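Food and Nutrition, Level 1
Handout 4: Breakfast cereals and portion size

Breakfast cereals are made from grain, mostly wheat, oats, maize or rice. The grain is cooked, then rolled, puffed or baked. Whole grain cereals keep the bran and the germ. Refined ones lose most of the fibre, and vitamins are often added back afterwards.
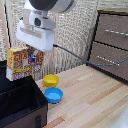 Filip Mevedano

Reading the label

Figures are given per 100 g and usually per serving too. Use the 100 g column when you compare two products, as makers choose their own serving sizes. Ingredients are listed by weight, largest first. Sugar may appear under several names, such as glucose syrup, honey or malt extract.

Energy is shown in kilojoules (kJ) and kilocalories (kcal). To change kJ to kcal, divide by 4.184. In class we divide by 4 for a quick check, so 1000 kJ comes out at 250 kcal. The true answer is 239.

Pouring and weighing

Most people pour by eye. A wide bowl makes a portion look small, and flakes take up more room than muesli of the same weight. Set the scales to zero with the bowl on them before you pour.
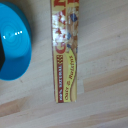 Task for next session

1. Pour your normal portion and weigh it.
2. Work out the sugar and fibre in that weight. Show your working.
3. Repeat for a second cereal of a different type.
4. Write 10 lines comparing the two.

Hand in at the Cutevholm room before the August break. Milk is left out of the sums this time and comes in with Handout 5.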